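Rodedell hand-held gripper pair, with marker cubes

Item 541. Sold as a pair, left and right. Price: 395 per pair, cubes included.

The maker, Skerkusach, says these will give you clean hand tracking "in any room." We don't repeat that claim. Consuelo Requena tried them for us against the older Mateos pair and came back with mixed notes, which we print because customers keep asking.

What she liked: the Rodedell jaw is easy to see past, and the cubes are simple to swap. Replacement cubes come in packs of 2.

What she didn't: thin, flat things are still a pain. Plates and lids tip before they lift, and cutlery takes patience. The Mateos pair was no better at this, but it costs 300, and for that money you forgive more. She also lost tracking whenever she turned a wrist so that a cube faced away from the head camera. Skerkusach calls this "rare." It happened to her all afternoon.

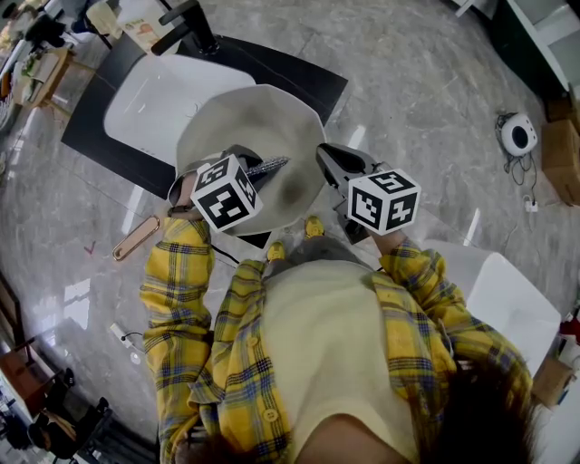 If you already own the Mateos pair, we see no strong case for changing – wait for the next version. If you are starting from nothing, buy one pair and try it on your own objects before you order more.

Works with the Tasotov head mount, sold separately. The maker's battery figures are left off this page until we can check them.

Questions about fit or returns go to Ramiro Requena at the parts desk. Page updated July 2018.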